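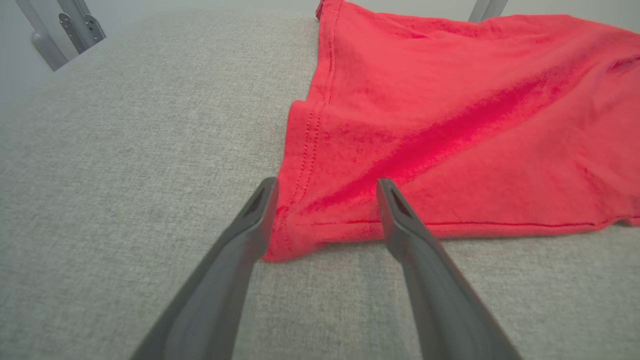 Kombo-Center: Umtausch ohne Etikett, Gutschein statt Geld

Atif Bukhari
20. Februar 2022

Ich habe im Kombo-Center bei Inda (Obergeschoss, Ladeneinheit 260) eine Jacke und zwei Oberteile gekauft. Bezahlt mit der Centerkarte, Restbetrag per EC. Nach 17 Tagen wollte ich die Jacke zurückgeben, ungetragen, Kassenbon vorhanden, Hängeetikett bereits entfernt. Die Filiale bietet nur einen Gutschein an, einlösbar ausschließlich bei Inda. An der Centerinformation im Erdgeschoss hieß es, Rückgaben seien Sache der Mieter.

Meine Fragen:
Besteht ein Anspruch auf Auszahlung?
Wird der mit der Centerkarte bezahlte Anteil wieder auf die Karte gebucht?
Gilt die Rückgabefrist von Inda auch, wenn das Etikett fehlt? Auf dem Bon steht dazu nichts, nur die Belegnummer und »Umtausch siehe Aushang«. Den Aushang habe ich an der Kasse nicht gefunden.

Evaristo Ruggiero

Bei Kauf im Ladengeschäft gibt es kein gesetzliches Widerrufsrecht. Das besteht im Fernabsatz, also etwa bei Bestellung im Onlineshop. Eine mangelfreie Jacke muss der Händler nicht zurücknehmen. Tut er es trotzdem, ist das Kulanz, und er kann die Bedingungen grundsätzlich festlegen: Frist, Etikett, Gutschein statt Geld.

Anders liegt der Fall, wenn die Rückgabe vor dem Kauf verbindlich zugesagt wurde, z. B. durch Aushang oder auf dem Bon. Dann gelten die zugesagten Bedingungen. Also den Text des Aushangs zeigen lassen und abfotografieren. Steht dort »Geld zurück« ohne Einschränkung, würde ich mich schriftlich darauf berufen. Bei einem Mangel (Naht, Reißverschluss) greift die Gewährleistung, das Etikett spielt dann keine Rolle.

Zur Centerkarte: Bei mir wurde im November eine Rückgabe bei Prilon anteilig verbucht, Kartenanteil zurück auf die Karte, Rest auf das Konto. Die Gutschrift auf der Karte war nach 3 Werktagen sichtbar. Ob Inda das System genauso nutzt, weiß ich nicht. Karte aufheben, auch wenn das Guthaben auf null steht.

Unell_2081

Bei Unell eine Etage tiefer nehmen sie alles zurück, auch ohne Etikett. Kaufe bei Inda nichts mehr. Parkschein nicht vergessen, die Schlange an der Info dauert.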